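Stindavus House Residents' Association
Minutes of the Building Services Meeting, 25th June

Present: Desta Derese (chair), Sérgio Aguiar (plumbing contractor, Pisharody Mechanical), Joyce Rashidi (minutes), Ehsan Kazmi
Apologies: Humaira Rajput

1. Minutes of the previous meeting
Approved with one correction. Under item 4, "supply riser" should read "return riser."

2. Matters arising
The replacement gauge for the booster pump has been received and fitted. The isolation valve on the ground floor is still stiff. S. Aguiar will repack the gland at the next visit. The invoice from Stullen for descaling the plate heat exchanger was queried because it listed a second call-out. Stullen has withdrawn the charge.

3. Water pressure, upper floors
E. Kazmi reported continued complaints of low pressure in the mornings. The east stack is affected more than the west. S. Aguiar stated that the pressure-reducing valve was set correctly when checked and that the strainer upstream of it was partly blocked with scale. The strainer was cleaned and refitted. Residents on the east stack will be asked to report any change in writing, giving the time of day and the fixture concerned.

D. Derese asked whether the booster pump should be set to start earlier. S. Aguiar advised against changing the pump schedule until the effect of the cleaned strainer is known. Agreed.

4. Hot water recirculation
Return temperature on the east loop remains lower than on the west loop. The balancing valve is the original and has no test ports, so flow through it cannot be measured directly. Pisharody Mechanical quoted $205 for a replacement valve with ports, labor not included. Approved. The work requires a shutdown of the east loop, and notices will be posted in the elevator and at the mailboxes.

Insulation is missing from a section of return pipe behind the boiler. E. Kazmi will measure the section and order sleeves.

5. Bathroom fixtures and countertops
J. Rashidi summarized the replies to the fixtures questionnaire. The main subjects were slow basin drains, worn faucet cartridges and failed sealant where the countertop meets the wall tile. Residents are reminded that silicone is to be used at this joint and that grout is not acceptable. The mosaic strip below the mirror is to be left in place during resealing. Replacement tile in the same colors is no longer stocked by the supplier.
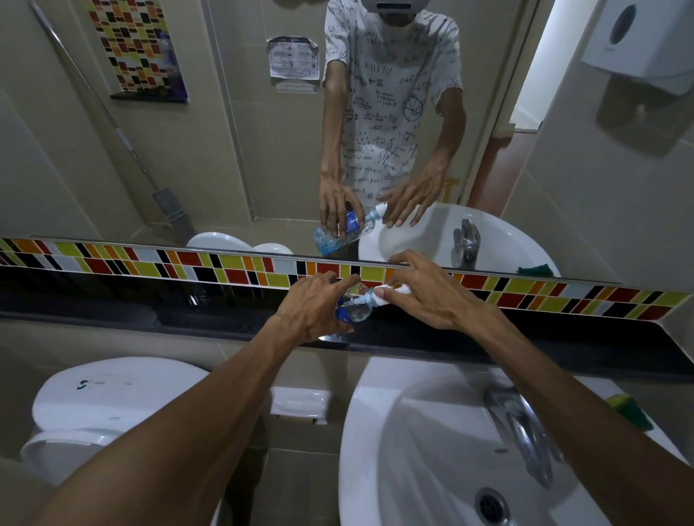

6. Storage tank
The domestic storage tank holds 4000 liters. The last internal inspection found light sediment and no corrosion at the seams. The float valve closes slowly and will be replaced at the December cleaning. H. Rajput had asked by email whether a smaller tank would be adequate. S. Aguiar will prepare a demand calculation using the meter readings already on file.

7. Metering
The Gurkness submeters in the west stack have been read. The laundry room meter showed consumption of over 1000 liters overnight with no machines in operation. A leaking fill valve is suspected. E. Kazmi will close the branch valve overnight and read the meter before and after.

8. Other business
The key to the riser cupboard on level 2 is missing. D. Derese holds the spare and will have a copy cut.

The floor drain in the boiler room has dried out again and is admitting odor. The trap is to be topped up monthly until a primer is fitted.

9. Actions
S. Aguiar: repack isolation valve, install balancing valve, demand calculation.
E. Kazmi: pipe sleeves, laundry meter test.
J. Rashidi: shutdown notices, pressure report form for east stack.
D. Derese: riser cupboard key.

The date of the next meeting will be set when the shutdown has been scheduled.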